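Is there an actual rule on when to replace fingertip pads on hand-held grippers?
Posted in Automation > Standards and Good Practice

Khanyisile Mnguni

We record two-handed tasks with hand-held grippers, mostly fabric and light plastic. Our new written procedure (adapted from one the Bostley site uses) says pads must be "inspected every 100 cycles and replaced at 10 percent wear." I have asked three people what 10 percent wear of a grip pad looks like and got three answers. One of them was a shrug.

The work is mostly like this, a strap held between both grippers over the table: 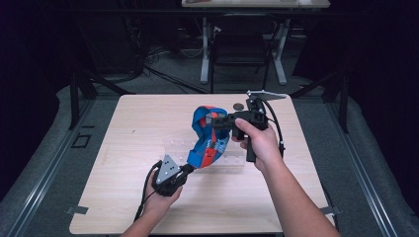

My suspicion is that somebody copied the number from a maintenance sheet for a completely different machine. Does any standard cover this, or are we all following a rule with nothing behind it? I also don't see who is meant to be counting cycles while both hands are busy.

Thandeka Swanepoel

I've never found a standard that gives a wear figure for pads on a tool you hold yourself. The robot safety standards I've had to read deal with hazards to people, and a ragged pad on a hand tool is mostly a data quality problem. If whoever wrote your procedure cites a standard, ask for the clause number and read it yourself.

As for percentages, I'd throw them out. We had one at Ntuli and all it produced was a column of tens. What we use now is pass or fail, by eye, before each session:

Any edge lifting or peeling: replace.
Any loose piece hanging off: replace, and check the table for scraps.
Left and right not matching: replace both.
Screws at the fingertip: check they are seated.

Compare with a close-up of the fingertips. I'd fail these on the first two lines — the right one has a scrap dangling from it and the left pad is peeling.

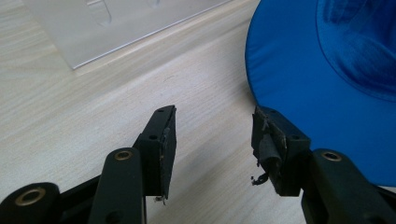
Berkness, May 15, 2026

Edited to add, after a couple of messages: no, I can't prove that worn pads ruin recordings. We pulled 69 sessions with pads noted as worn and only 7 had slips anybody had written down. You could read that as "pads don't matter" or as "people don't write down slips." I lean toward the second, but I wouldn't build a rule on it. Changing a pad is cheap, so we change it. Do log the change, or old and new pads end up mixed in one batch with no way to sort them.

Mandla Steyn

just wrap them in new tape, we did this at Trenari for ages and it was fine

Svenja Plattner

Fine by what measure, Mandla? Tape over a peeling pad changes the thickness and the grip, and then your left and right don't match. I'd accept it to finish a session if it goes in the log. As a standing practice, no.

Khanyisile, keep the inspection and drop the cycle count. A check at the start of a session is something people will do. I'd put it up for review in September and see whether anyone has followed it.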